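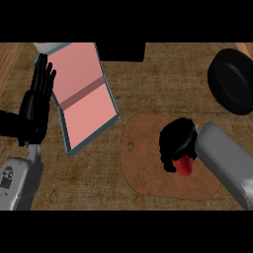

weathered brown top, darker stains along the grain

Oiling an old timber table, who's done it?

beca_h
Posted February 10, 2023
I'm finally having a go at the kitchen table Mum handed down and I'm so excited! It's blotchy brown all over and I love the colour, but the finish is long gone. Plan is a light sand, then 2 coats of hard wax oil. Has anyone used the Vadby one?

zubaida m
Yes! Did my whole benchtop with it and it's gorgeous. Go thin, thinner than you think, and buff it off after fifteen minutes. The grain just jumps out at you.

Khurram_S
I'd skip the sanding altogether. Once you go through that old surface you can't get it back, and you'll end up with a pale patchy table. Wash it with sugar soap, let it dry for a couple of days, then oil.

zubaida m
Disagree, sorry Khurram! Oil won't soak in over old grime or varnish. A quick go with 180 grit by hand hardly touches the colour.

Khurram_S
Depends on the hand :) I've seen a lovely old desk come up looking like flat pack.

elsa.o
Test underneath first. And Beca, lay your oily rags out flat outside to dry, don't bunch them up in the bin, they can catch fire on their own.

beca_h
Good call on the rags, had no idea! Tested under one end, half washed and half sanded. The washed half is a richer brown, the sanded half feels so much nicer. Ugh. Leaning towards sanded.

zubaida m
Yesss. Post it when the second coat's on!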